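프루텐홀름 호소 송어 자원 조성 사업 중간 진행 보고
6월
작성: Serpil Gündoğdu (현장 조사 담당)
수신: Burgi Hauser (기금 운영 담당)

1. 보고 범위

본 보고는 프루텐홀름 호소의 갈색송어 방류, 유어 낚시 조황 기록, 유입 하천 산란장 정비의 진행 상황을 다룬다. 지난 보고 이후 봄 조사를 마쳤고, 여름 조사 준비가 진행 중이다. 예산 집행 내역은 별도 회계 서식으로 제출하며 본문에서는 집행 지연이 있는 항목만 언급한다.

2. 방류

계획된 치어 1,000마리의 방류를 완료하였다. 방류 지점은 남쪽 만과 에스코바르 수로 하구로 나누었다. 당초 계획은 남쪽 만 단일 지점이었으나, 얼음이 풀린 뒤 남쪽 만의 수초대가 예상보다 좁은 것으로 확인되어 하구를 추가하였다. 은신처가 부족한 곳에 치어를 몰아 넣으면 강꼬치고기에 의한 초기 손실이 커진다.

수송은 산소 공급 수조 차량으로 실시하였고, 방류 전 호수 물을 수조에 나누어 섞어 수온 차를 줄였다. 치어는 모두 지방지느러미를 절제하여 자연 산란 개체와 구분되도록 하였다. 절제 부위의 재생 여부는 가을 그물 조사에서 확인한다. 방류 당일 폐사 개체는 수거하여 양어장에 반환하였으며, 폐사량은 양어장과의 계약에서 정한 허용 범위 안에 있었다.

3. 조황 기록

낚시 허가증과 함께 배부한 조황 카드의 회수가 이번 기간 가장 부진한 항목이다. 카드에는 출조 시간, 낚시 방법, 어획 마릿수, 전장, 방생 여부를 적도록 되어 있다. 빈손으로 돌아간 낚시인이 카드를 내지 않는 경향이 뚜렷하며, 이 상태로 단위노력당 어획량을 계산하면 실제보다 높게 나온다. 이 때문에 본 보고에는 해당 수치를 싣지 않는다.

보완책으로 선착장에서 면접 조사를 병행하였다. 조사원은 오전 6시부터 정오까지 하선하는 낚시인에게 같은 항목을 질문한다. 면접 결과에서는 제물낚시와 끌낚시의 비중이 카드 자료와 다르게 나타났다. 끌낚시 이용자는 카드 제출률이 낮은 것으로 판단된다. 두 자료를 합산하지 않고 따로 보관하며, 보정 방법은 여름 자료가 들어온 뒤에 정한다.

방생 개체의 취급 상태도 함께 조사하였다. 미늘 없는 바늘의 사용은 하구 구간에서 이미 정착되었으나, 호수 본체에서는 삼중 바늘을 단 스푼이 여전히 많이 쓰인다. 표층 수온이 오르는 시기에는 끌어올린 송어의 회복이 느려지므로, 한여름 오후 시간대의 방생 낚시를 제한하는 안을 검토하고 있다. 제한안은 허가 조건의 변경이 필요하며, 현재 초안 단계이다.

4. 산란장 정비

정비 대상은 플레리론 개울 하류의 2개 구간이다. 상류 쪽 구간은 가는 퇴적물 제거와 자갈 보충을 마쳤다. 보충한 자갈은 갈색송어의 산란에 맞는 입경으로 선별하였고, 여울머리에 얇게 펴서 깔았다. 하류 쪽 구간은 착수하지 못하였다. 봄 출수로 진입로의 일부가 패여 장비가 들어갈 수 없었고, 진입로 복구 비용은 본 기금의 지원 항목에 포함되어 있지 않다. 복구는 도로 관리 부서와 협의 중이며, 가을 산란기 이전에 끝나지 않으면 이 구간의 작업은 다음 연도로 이월한다.

정비를 마친 구간에는 길이 100미터의 조사선을 설정하였다. 조사선을 따라 하상 재료, 수심, 유속을 측정하였고, 같은 위치에서 가을에 산란 흔적을 조사한다. 정비 전 측정값이 상류 쪽 구간의 절반에만 있다는 점은 비교의 한계로 남는다. 나머지 절반은 과거 하상 사진으로만 대조할 수 있다.

5. 자료 관리
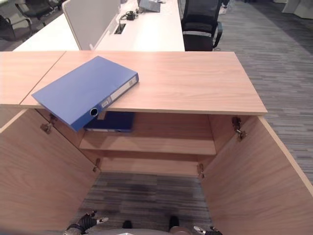
조사 원자료는 현장 야장, 조황 카드, 면접지의 세 종류로 관리한다. 야장은 방수 용지에 연필로 적고, 귀환 후 다른 사람이 전산 입력값과 대조한다. 종이 원본은 등에 라벨을 붙인 파란색 링 바인더와 같은 형식의 철에 묶어 나무 수납장에 두는 것을 기본으로 한다. 조황 카드는 크기가 작아 그대로 철할 수 없으므로 투명 속지에 넣는다. 전산 자료는 조사 종료 후 확정본과 작업본으로 나누어 저장하고, 확정본을 고칠 때에는 수정자와 사유를 기록한다.

지난 점검에서 지적된 전장 단위의 혼용은 정리하였다. 초기 카드 일부에 센티미터와 밀리미터가 섞여 있었으며, 판독이 불가능한 기록은 길이 분석에서 제외하고 마릿수 집계에만 사용한다. 비늘 시료의 봉투 번호와 야장 번호가 맞지 않는 건은 아직 남아 있다. 해당 시료는 연령 사정을 보류하였다.

6. 지연 및 요청 사항

가. 플레리론 개울 하류 쪽 구간의 작업 기한 연장을 요청한다. 금액 변경은 없다.

나. 선착장 면접 조사원 2명의 근무를 여름 조사 종료 시까지 유지하고자 한다. 필요한 인건비는 카드 인쇄비 잔액에서 전용할 수 있으며, 항목 간 전용 승인이 필요하다.

다. 수온 기록계 한 대가 봄 출수 때 유실되었다. 하구의 여름 수온은 방생 제한안의 근거 자료가 되므로 대체품 구입을 우선 처리해 주기 바란다. 승인 전까지는 조사선 방문 때마다 휴대용 온도계로 측정한다.

7. 다음 기간 계획

여름 조사는 호수 본체의 수온 및 용존산소 수직 측정으로 시작한다. 수온약층의 깊이가 확인되면 가을 그물의 설치 수심을 정한다. 그물 조사에서는 방류 개체와 자연 개체의 비율, 전장, 체중, 위 내용물을 기록한다. 조황 카드는 허가 갱신 시 제출을 확인하는 방식으로 바꾸고, 어획이 없는 날에도 제출해야 한다는 문구를 앞면에 넣는다. 다음 보고는 그물 조사의 야장 대조가 끝난 뒤 제출한다.

문의: 프루텐홀름 호소 사업 사무실, Serpil Gündoğdu | © 프루텐홀름 호소 사업 | 맨 위로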